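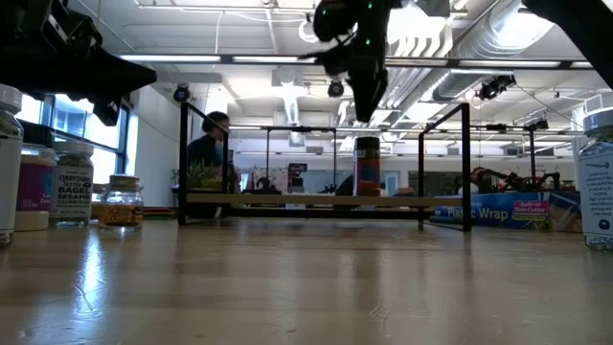
Right, spice thread. Several of you asked after I moaned about the big table last night, so put the kettle on, it's a long one.

Background: we've got one very long table in the shared kitchen at Menport and everything ends up on it. Pepper, tea, somebody's vitamins, post. I've been there 2 years and in all that time I have never once found the cumin on the first go.

So I decided we were getting a shelf. Small one, black metal frame, wooden plank along the bottom, sits straight on the table. No drilling, no asking the landlord, no spirit level (I own a spirit level, I just don't trust it).

I did look at the fancy ones first. Hestik do a tiered rack that I mooned over for weeks, and then I measured it and it would have blocked the light switch -- so that was that.

Viorica Grgić wanted a drawer. She is a drawer person. Jars lying down, labels up, all very neat. Lovely idea if you have a drawer going spare, and ours are full of takeaway menus and one enormous ladle!

Anyway. First job was getting all the jars out of the cupboard and seeing what we were dealing with. Do this before you buy any storage at all, please, I beg you. I've bought baskets first and it never ends well.

We had paprika from three different people. We had something from Kumer, the little grocer by the station, with handwriting on it that we all read differently (Zdenka Milošević says fenugreek, I say she's guessing).

Then the sniff test. Lid off, quick sniff, and if it smells of dust it goes. I got through 15 of them before I had a sneezing fit and had to go and stand in the corridor for a bit.

My rule for the shelf: only things we reach for while we're eating or cooking something quick. Baking stuff stays in the cupboard. Nutmeg can sulk in there with the cloves until winter.

Single row as far as you can manage it. The minute you start hiding jars behind other jars you've basically built a second cupboard, only with less room. 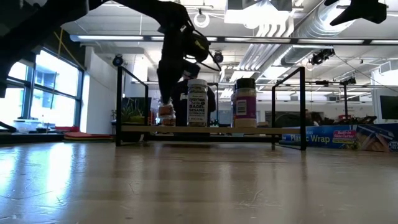 Jars going on the plank, bagel seasoning near the middle. Cling film still to find a home.

Yes, the bagel seasoning gets a good spot. I put it on eggs, on avocado, on buttered toast at 11 at night. I've put it on plain rice and would do so again.

Someone's going to say alphabetical. I tried alphabetical at my old place and it lasted until the first curry. Now I go by how often my hand wants it -- favourites in the middle, the rest out towards the ends.

Cling film: I can't decide. Too long for the cutlery drawer, falls over if you stand it up. Current thinking is inside the cupboard door on two hooks, but if you've got a better idea I'm all ears.

Viorica has already asked whether there's room for her chilli flakes. There is, if the purple label one shuffles up a bit.

Next on my list is the tea situation, so mute me now if you don't have strong feelings about tea. Zdenka has 6 kinds and won't part with any of them. Wish me luck!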